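Tecnologia da Madeira II – Notas de aula
Unidade 4: Painéis colados lateralmente e relação madeira-água

4.1 Teor de umidade

Define-se o teor de umidade (U) como a razão entre a massa de água contida na peça e a massa da peça seca em estufa, em porcentagem:

U = (Mu – Ms) / Ms × 100

Como o denominador é a massa seca, U pode ultrapassar 100% em madeira verde de baixa densidade. O ponto de saturação das fibras (PSF) situa-se, na maioria das espécies, entre 25% e 30%. Acima dele a água livre ocupa os lumes e a variação dimensional é desprezível. Abaixo dele sai água de impregnação da parede celular e a peça retrai.

4.2 Anisotropia

A retração tangencial é maior que a radial, e a longitudinal costuma ser desprezada no cálculo de painéis. A relação T/R é usada como índice de estabilidade: quanto mais próxima de 1, menor a tendência ao encanoamento. Não confundir com o coeficiente de retratibilidade, que expressa a variação por ponto percentual de umidade.

Exercício resolvido. Painel Urar, largura nominal de 1000 mm, coeficiente transversal médio de 0,25% por ponto. A umidade cai de 14% para 10%.

ΔL = 1000 × 0,0025 × 4 = 10 mm

A fixação à estrutura deve admitir esse deslocamento – furos oblongos ou presilhas em canal. Parafuso em furo justo nas duas bordas leva a fendas junto às linhas de cola.

4.3 Composição do painel

Sarrafos estreitos reduzem o encanoamento individual e permitem eliminar defeitos no destopo. A alternância do sentido dos anéis distribui a deformação em ondulações pequenas, removíveis no lixamento. Orientação uniforme dos anéis produz um arco único, de correção difícil. No tampo tipo butcher block, nós firmes e veios escuros são aceitos na face conforme a classe visual contratada; nós soltos são rejeitados em qualquer classe.
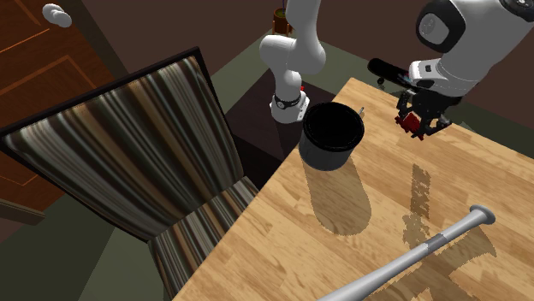

A diferença de umidade entre sarrafos adjacentes não deve exceder 2 pontos percentuais no momento da colagem. Diferenças maiores geram degraus na face após a estabilização.

4.4 Colagem e acondicionamento

Usinar as faces de colagem, no máximo, 24 h antes da aplicação. Respeitar o tempo em aberto indicado na ficha do adesivo. Após a prensagem, o lote Sillby permaneceu 56 h em repouso antes do lixamento; os dados constam da planilha distribuída por Ilari Turunen.

4.5 Para entregar em 6/2/25

a) Refazer o exercício de 4.2 para o painel Dufour, com coeficiente de 0,31% e a mesma variação de umidade.
b) Justificar o sistema de fixação adotado.
c) Ler o relatório Wornville, seções 2 e 3 – a seção 4 fica para a próxima unidade.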